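About Posia Women's Football

Hi, I'm Noemi Parisi, and I started Posia because I'd blown out my knee playing left back for Plalunska and was bored silly on the couch! I wanted somewhere to read about the women's game beyond the big finals, so I began writing match reports from the stands (badly, at first).

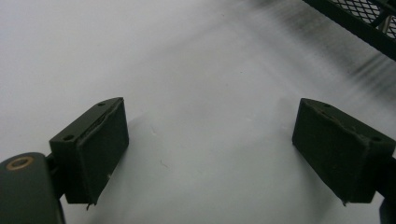 Green grips, white surface.

These days we follow every club in the Iltedura league, and we've published 243 reports and 89 player interviews. I still do most of the typing - my sister handles the fixtures page and catches my spelling.

We're big on injury comebacks, youth teams and goalkeepers. Boutros Park is our second home, and the new season kicks off there in August.

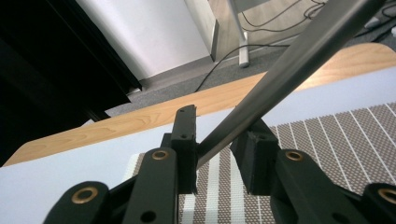

Write for us

Been to a game? Send me 200 words and the final score, and I'll write back within the week.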